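From: list member, Skarkar workshop
To: Bemden Makers list
Subject: Re: [bemden-makers] Two-arm bench: ready for the open evening?

Replying in pieces, because I disagree with some of this and agree with more of it than you'll probably think by the end.

> The two-arm bench is basically finished. Both arms home properly, both
> grippers open and close, and Dindance now runs the whole pick and place
> from start to finish. I'd like to put it in the front room for the
> December open evening and let it tidy toys into a tray while people
> walk about with their mince pies.

I don't think it's basically finished. I think it's at the stage where it works for the person who built it, standing next to it, with a hand near the stop button. I've built enough things to know how far that is from a front room full of children. My curtain opener was basically finished for two years.

What do you mean by "runs the whole pick and place"? I went through the log you left on the shared drive. Out of 8 tries, 5 are marked good. Fine for a first go. But the notes beside two of the good ones say "nudged", and I would like to know who or what did the nudging. If you moved the car a bit closer so the gripper could get at it, that's a failed try in my book, and the number should say so. I'm not accusing you of anything. I've nudged things myself and then forgotten I'd done it.

> The brown paper has been a big help. Before that the camera kept
> getting confused by reflections off the bench top, and now it picks
> out the toys every time.

It picks out the yellow car every time. Yellow on brown under the bench lights is about as kind a test as you could set it. Have you tried anything dark? Anything the colour of the paper? Somebody's child will put a brown plastic horse down there within the first few minutes and I'd like us to know what it does before they do.

The paper worries me for another reason. It's starting to bunch up towards the back, and one of the cables lies right over it. If an arm catches that cable and drags, the paper goes with it, and then everything Dindance thinks it knows about where the toys are is wrong. It won't know it's wrong either, unless you've added a check I haven't found in the code. I grabbed a still from the bench camera so we're all talking about the same layout. 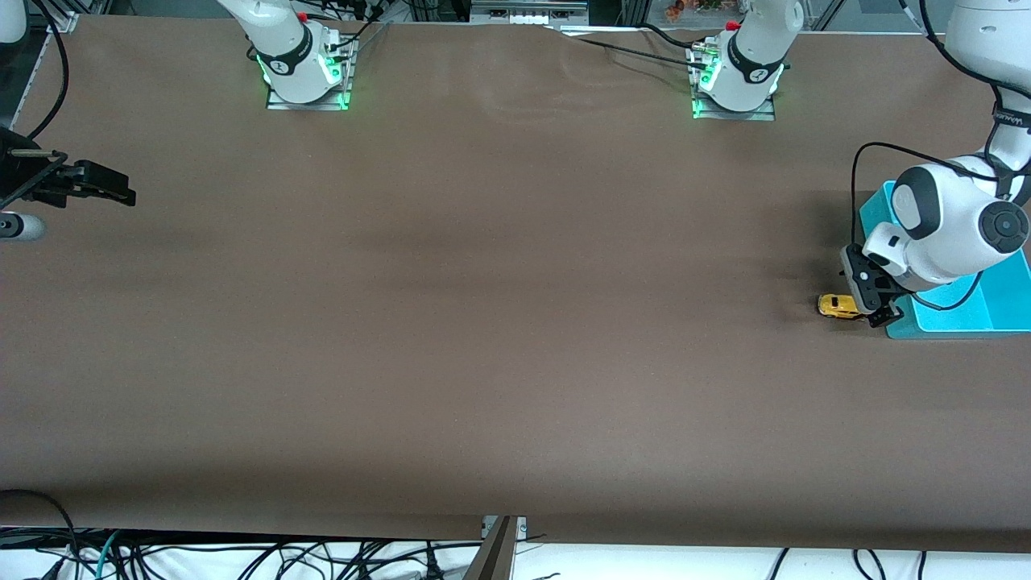 Bench camera, gripper down beside the yellow car, cyan tray to the right.

Look at how close the tray is to where the arm has to work. The gripper comes down next to the car with the tray just behind, and a cable runs across the inside of the tray. So the place we're asking it to drop toys already has something in it. Best case, a toy lands on the cable. Worse, it lands behind it and the next move pulls on a connector. I'd shift the tray forward or get that cable out of there altogether, and I'd do it before anyone spends another evening tuning the grip.

Then there's the wiring at the front. I know it's all going to be tidied, it says so on the whiteboard, and it has said so for a good while. But that tangle is at the side where visitors will stand. All it takes is one pushchair. If we do this at all I want the cables in trunking, or at the very least bundled and tied up under the bench, and a proper rope or barrier that isn't a row of stools. There's a grey bracket at the front edge as well, right up against the paper. If it's doing a job, fine, put a cover on it. If it's left over from the old setup, take it off.

> I don't think we need a cage. The arms are small, they move slowly,
> and they stop if they touch anything.

Do they? I know the setting is there. Has anybody tested it with both arms moving, at the speed you plan to use, with something soft in the way? I'd want to see that done with a foam block and a bathroom scale, several times over, and written down. "They stop if they touch anything" is what the manual says about a correctly set up arm with the standard gripper on. Ours have our own printed parts and our own guesses at the weight of them. I'm not asking for a cage. A clear screen on the front and sides would do me, and we have the offcuts from the laser room windows if they haven't been used up.

> Using two arms means we can do twice as much.

This is the bit I'm least convinced by. In every run I've watched, one arm does the work and the other one keeps out of the way. Which is sensible! But then why have both of them live? The second arm doubles the cables, doubles the number of things that can go wrong, and as far as I can tell adds nothing to "put the car in the tray". If there's a plan for them to pass things to each other, I'd love to see that, and I'd be the first to clap. Until then I'd park the second arm and leave it switched off on the night. I did look for the handover code and found a file called handover with a comment in it saying "later".

> The green lights look great in the dark as well.

They do. I'll give you the green lights.

> The Man group have been running theirs at fairs all summer with no
> trouble.

I asked them about this. Theirs is one arm, fixed moves, no camera, and the toys sit in slots so they're always in the same spot. It's a much duller machine and it works. They also have two people on it at all times, one to mind the arm and one to talk to the public, and they said they wouldn't do it with fewer. We couldn't get two people to mind the kettle last year.

So here is what I'd want before I said yes, and others can argue with me:

Paper taped flat, or swapped for something that doesn't move. A sheet of painted board would be my choice.

Tray moved, nothing running across it.

Front wiring tied up and out of reach.

Stop test done and written up, with the actual speed it was done at.

A fresh set of runs with no nudging, by someone other than you, with up to 20 toys out of the jumble box and not picked for their colour. I don't mind what the score is. If it gets half of them I'd still show it, as long as we say half on the sign.

Second arm off unless there's a reason for it.

None of that is a lot of money. It's mostly a few evenings, and I'm willing to do the wiring and stand there with the foam block. I can't help with the vision side, I tried to follow it and got lost at the part where it works out which way round the car is facing.

If we can't get through it in time, I'd be happy with a recorded run on the big screen and the bench switched off beside it. People could have a proper look at the arms, ask questions, and go home with the same number of fingers.

One more thing on the log. Could you put the failures in with as much detail as the good ones? At the moment a good run gets a full line with the time and the gripper setting, and a bad one just says "no". I can't tell whether it missed the car, dropped it, or put it down next to the tray. Those are three separate problems and I'd go about each of them differently. Even a word would do. "Missed", "dropped", "beside".

I'm in the workshop most evenings after 7pm if you'd like to go through any of this at the bench. Please leave the tray where it is until I've been in, I want to measure how much room the wrist needs before we pick a new spot for it.

Also, whoever has the long trunking lid, it isn't a shelf. Please bring it back.

--
Bemden Makers mailing list
To leave the list, send a blank message with "unsubscribe" as the subject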